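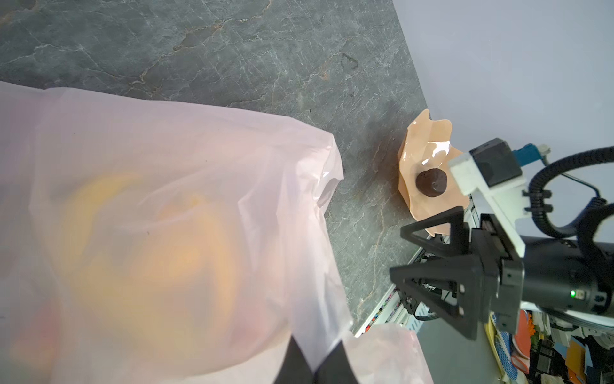

Sac rose sur le plan de travail en marbre, gris foncé.

Brultomier, guide de mise en route, section 2 : premier remplissage du bac à légumes

À faire après le nettoyage, bac vide et sec. Porte fermée depuis la veille, si possible.

1. Régler la molette sur 2. Pas plus haut, les salades gèlent.
2. Glisser la grille Erar au fond, côté lisse vers le haut. Elle doit claquer.
3. Fermer le volet d'aération à moitié.
4. Sortir les courses des sacs. Tout ce qui est humide : torchon, puis dix minutes à l'air.

Attention : jamais de sac fermé dans le bac. Condensation, moisissure, odeur en deux jours.

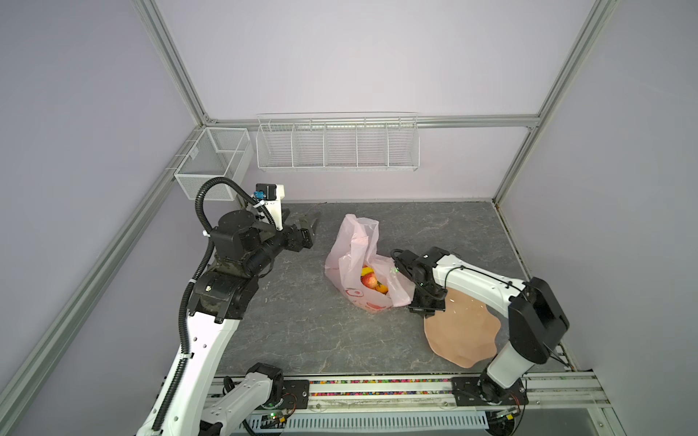 5. Pommes et poires d'un côté, feuilles de l'autre, séparateur au milieu. Charge maxi 3 000 g, balance de cuisine si doute.
6. Refermer sans forcer. Si ça coince, la grille est mal mise, revenir à l'étape 2.

Note : tomates et bananes restent dehors. Oignons aussi, avec un peu d'air autour.
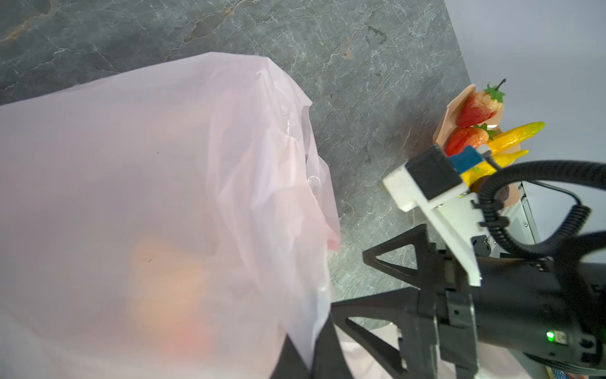

Temps de lecture : 2 min

7. Le lendemain matin, vérifer le joint du bac. Gouttes dessus : ouvrir le volet à fond.
8. Voyant orange allumé : appuyer sur Reset, attendre 100 secondes, relacher.

Modèles Dinley : pas de volet, sauter les étapes 3 et 7.

Pièces et grilles de rechange : Madalena Mota, atelier Assunção, le matin seulement. Réf. 1 755 pour le joint.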